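When a Folding Robot Forgets to Let Go
Jul 11, 2021
By Banafsheh Jalali, Primlow Learning Department

Robots are good at doing the same job again and again. Folding clothes, however, is a hard job for a machine. A box keeps its shape when it is lifted. A shirt droops, wrinkles, and slides. At the Primlow workshop, a robot called Ovum is learning to fold shirts, and last November it made a mistake that young readers may find interesting.

What happened

Ovum was folding its 18th shirt of the morning. It closed its two fingers on a sleeve, lifted it, and laid it across the front of the shirt. The next step was to open the fingers and move away. The fingers did not open. The arm moved away anyway and pulled the shirt, and then the table cover, along with it. A worker pressed the red stop button and the arm stood still. No one was hurt. One shirt was torn at the shoulder.

Why it happened

A robot follows a list of steps called a program. Ovum's program said "open the fingers" and then "move the arm." It did not say "check that the fingers are open." People make this check without thinking, by feeling whether something is still in the hand. A robot must be told to check, and it needs a sensor to check with. A sensor is a part that measures something, such as how far apart two fingers are.

The engineers also found a cable that had worked loose. The message to open the fingers had never arrived. This kind of problem is called a fault. All machines have faults from time to time, and a safe machine is one that stops when a fault occurs.

What was changed

1. The loose cable was replaced and fastened in a new position.

2. A new step was added to the program. Ovum now measures the gap between its fingers before the arm may move. If there is no gap, the arm waits and a yellow lamp comes on.

3. The new step was tested 145 times. During these tests the fingers must come to rest apart, one on each side of a space where the cloth can be seen. Each finger is black and has a rounded pad at its tip. 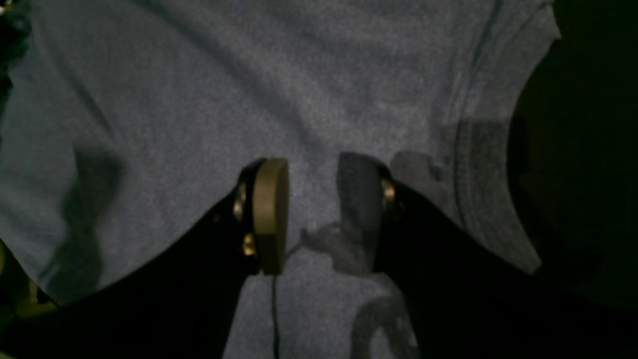

4. A person now inspects the cables before the robot is switched on.

Staying safe near a robot

Visitors to the workshop stand behind the painted line, even when the robot is still. A robot that is not moving may only be waiting for its next step. Long sleeves and scarves are kept away from the fingers. Anyone, including a child, may call "Stop!" if something looks wrong, and the worker will press the button first and ask questions afterward.

Words to know

Fault: a problem that keeps a machine from working as it should.
Program: the list of steps a robot follows.
Sensor: a part that measures something and reports it to the robot.

Contact the Primlow Learning Department | © 2021 Primlow | Back to top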